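3.2 Small containers on the study desk

Desks used for schoolwork made up the largest group in our survey of household surfaces. Most of them served more than one purpose. Books and workbooks shared the surface with chargers, stationery, medicine, toys, and small appliances, and the line between what was stored there and what was in use was often hard to draw. When we asked residents to name the owner of each item, the answers for desks were less certain than those for kitchen counters or bathroom shelves.

We treated a desk as having three zones. The back zone is the strip along the wall or under a shelf, where things are left standing for long periods. The side zones hold paper, which tends to build up on one side only. The middle is the working area and is cleared most often. Appiah's pilot work in October used a finer grid, but the coders could not apply it in the same way twice, and we dropped it.

Open boxes were a special case. A shipping carton or product box that has been emptied is often kept on the desk as a holder for loose items. We coded a box as a container if it was open at the top and had at least one item in it that was unlikely to have come with it. Residents seldom called such boxes storage. In the interviews they were "the box" or "that box," while trays and drawer units bought for the purpose were called by their names. One resident had kept the same carton through two moves and still described it as temporary.

The items kept in these boxes were mostly small stationery: tape, erasers, clips, glue sticks, and refills still in their packaging. Packaged items raised a further question for the coding. A small box inside a larger box could be counted as a container or as content. We counted it as content unless it had been opened and reused. Brand labels were noted where they could be read, but they were not used in the analysis.

Figure 4 shows a desk coded as mixed use. An open yellow carton stands in the middle zone on a pink checked cloth, with a roll of tape inside it, and a small white box labeled "Comix" is held upright. Books line the lower shelf at the back, with a dictionary laid flat across a stack, and papers and workbooks are heaped on the right. The humidifier at the far left was coded as an appliance and the pig plush as a toy.
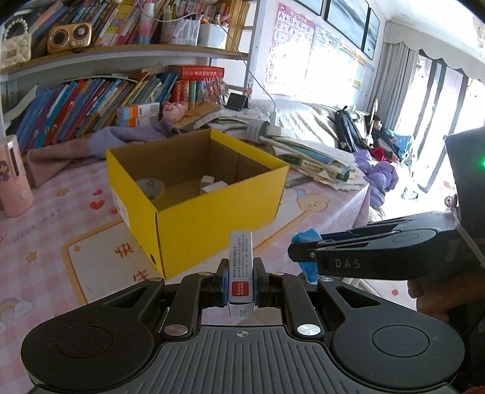 Figure 4. Study desk, mixed use, with an open carton as container.

3.3 Coverings and usable area

Cloth covers were recorded separately from the objects on them. A cover protects the surface, but it also affects how things are moved. Residents with a loose cloth told us that they lifted items when tidying, and those with a bare desk said that they pushed them to one side. Printed covers slowed the coding slightly. Small motifs were at times marked as objects on the first pass and had to be removed on the second.

Usable area was taken as the largest clear rectangle in the middle zone. Items resting on a cover were treated the same way as items resting on the bare surface, and folded or bunched cloth was counted as occupied area.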